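ok so thread time. plates. I have been down the plate hole since November and I need to put it somewhere that isn't my notes app

background: we had 43 pieces of mismatched dishware in the break room. I counted. chips, weird stains, one saucer with a pheasant on it, no matching cup

someone finally approved replacing the lot. budget was small, opinions were large

mine: round, white, not huge, has to stack, has to survive people who put a fork through the microwave door (long story, different thread)

first try was the Jeline set. square. SQUARE. tried soup once. soup goes to the corners and then to your sleeve

also square plates do not fit the rack we have, they lean on each other like drunks. sent back after 2 days

second was Hervieu. nice plate! heavy tho. stack of six and the shelf started making a noise

and the Hervieu glaze was this kind of oatmeal color that made every lunch look sad. rice on oatmeal. chicken on oatmeal. no

people kept telling me to just buy paper. we did paper for one week. the trash was unreal and somebody's lasagna went straight thru

things I now have feelings about: foot rings. if the ring under the plate isn't glazed it scratches the one below it. run your thumb around it in the store, if it feels like sandpaper put it back

lip height too. too flat and you chase peas. too tall and it's a bowl pretending

third try was Kuroner, the white with a black line on the rim. did not expect to like the line. I like the line

reason: our tables are white. plain white plate on a white table and you set your mug on the edge of it, every time. with the line you can see where the plate stops — dumb little thing, huge difference
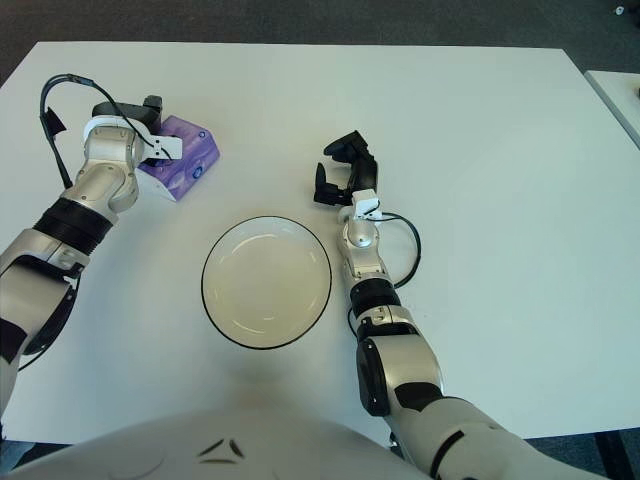 new plate on the big table. tissues stay, the purple box is not up for discussion

sorry the table looks so bare, I made everybody clear thier stuff off before I'd put a single plate out. mugs, chargers, the pile of mail. gone

it will last till Thursday

shine is good too btw. glossy but you don't get that blue glare off the overhead lights. sauce wipes off with a paper towel, tested with ketchup, mustard and whatever was in the Ralix jar in the fridge door

(if the Ralix jar was yours, it's in the trash, it was time)

downsides bc I'm fair: rim line might wear. a friend has had hers 3 years and says it's fine except one that lives on the bottom of the sink. so don't let it live on the bottom of the sink

also they only come in fours. we needed 18. so there are 20. two spares up on the high shelf, don't touch them

old plates are in a box by the door, take what you want. pheasant saucer is spoken for (me)

next up is bowls and I'm already tired. if anyone has a cereal bowl they'd go to war for, reply w the name and how wide it is. no squares

oh and somebody asked about dishwasher — yes, top or bottom, just don't jam them in the slots by the cutlery basket, the rims knock together and it sounds horrible

ok lunch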